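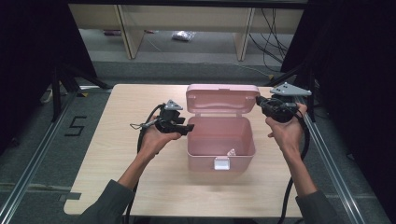
**Bostora** is a holiday rental estate on the western slope of the Orik peninsula, above the fishing village of Daly. It consists of 5 detached guest houses and a shared service building, set on terraced land that was formerly used for olives and barley. The estate is let by the week from April to the end of October and is closed in winter.

## Location

The estate lies above the coast road, which links Daly with the ferry port of Clastley. The access lane is paved as far as the service building; beyond it, the houses are reached by stepped footpaths. Cars are left in a walled parking area at the lower gate, and luggage is moved uphill by a small electric cart.

The slope faces west and is exposed to the afternoon wind in summer. Most of the outdoor seating is therefore on the southern side of each house, behind the main wall.

## History

The land was worked as a single farm until the upper terraces were abandoned. Two stone barns and a threshing floor remained when the property was bought by the architect Dolores Baptiste, who drew up the plan for the present estate. The barns were rebuilt first, with their original wall lines kept. The other three houses were added later on terraces that had partly collapsed, and the fallen stone was used again in the new retaining walls.

A proposal for a sixth house near the threshing floor was withdrawn after a dispute over the water supply. The threshing floor has been left open and is used as a viewing point.

## Buildings

The houses have thick outer walls, small windows to the west and flat roofs that collect rainwater. Floor plans differ, but each house has a kitchen, a main room and a covered terrace. The largest, known as the Upper Barn, sleeps 9 people. The smallest sleeps 2 and has no separate dining room.

| House | Origin | Pool |
|---|---|---|
| Upper Barn | Rebuilt farm building | Private |
| Lower Barn | Rebuilt farm building | Private |
| Well House | New construction | Shared |
| Terrace House | New construction | Shared |
| Gate House | New construction | Shared |

The shared pool is on the middle terrace. It is filled with treated seawater, as are the two private pools.

## Water and power

Rainwater from the roofs is stored in a covered cistern with a capacity of 230 cubic meters. It supplies the gardens and toilets. Drinking water comes from the village main, where pressure drops in late summer – a pump was fitted in the service building to deal with this. Hot water is heated by roof panels, with electric backup.

## Access and letting

Arrivals and departures take place on Saturdays. Shorter stays are accepted in April and October only. The Gate House is the only one that can be reached without steps.

## See also

- Daly
- Clastley ferry port
- Terrace farming on Orik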